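Stirer Members' Forum > Events and Visits > Open Day at the Lelurora Automation Hall

Posted by: MDahlgren_Events
6/19/21

On behalf of the organizing office, I wish to thank all members who attended the open day at Lelurora. The demonstration of household task handling was held at the long bench, with Rekha Sengar presiding. Attendance stood at 33, and the session ran for 2 hours.

Members are invited to place their observations in this thread. Remarks will be forwarded to Ms. Sengar before the September visit is planned.
Maj-Britt Dahlgren

Posted by: hagglund_g

I am grateful for the invitation. The portion devoted to the white stand was, in my judgment, the most instructive of the day. Members accustomed to the Predow line at our own plant will know how seldom one is permitted to stand so close to the work.

I would draw attention to the choice of objects. A white base on white paper is a demanding subject for any vision system, and the presenters did not avoid it.

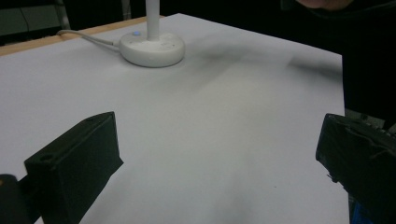
My one reservation concerns the length of the explanation that preceded each attempt. Those of us standing at the back could hear very little of it, and a printed sheet would have served us better.

Posted by: C_Meireles

I must respectfully disagree with Mr. Hägglund regarding the paper. A plain covering removes the clutter that our members contend with every day. In my own department the benches hold cables, trays and paperwork, and a system that performs well on a clear sheet has yet to answer the question we went there to ask.

I do agree that the sound was poor.

Posted by: hagglund_g

Ms. Meireles makes a fair point about clutter. I would still maintain that low contrast is a difficulty in its own right - we lost most of a month to it at Myklebust when the white housings were introduced.

Posted by: cuongdo

Could the office confirm the figure given for recorded attempts? My notes say 2,918, but a colleague wrote down 3,000.

Posted by: MDahlgren_Events

The figure stated by Ms. Sengar was 2,918. The larger number was given as the target for the series.

With regard to the sound, a microphone has been requested for September. Ms. Meireles's comments on bench conditions have been forwarded as written.

Posted by: C_Meireles

Thank you. I would ask that members be allowed to bring objects from their own departments to the next visit, subject to whatever safety rules the hall applies. Please add my name to the list.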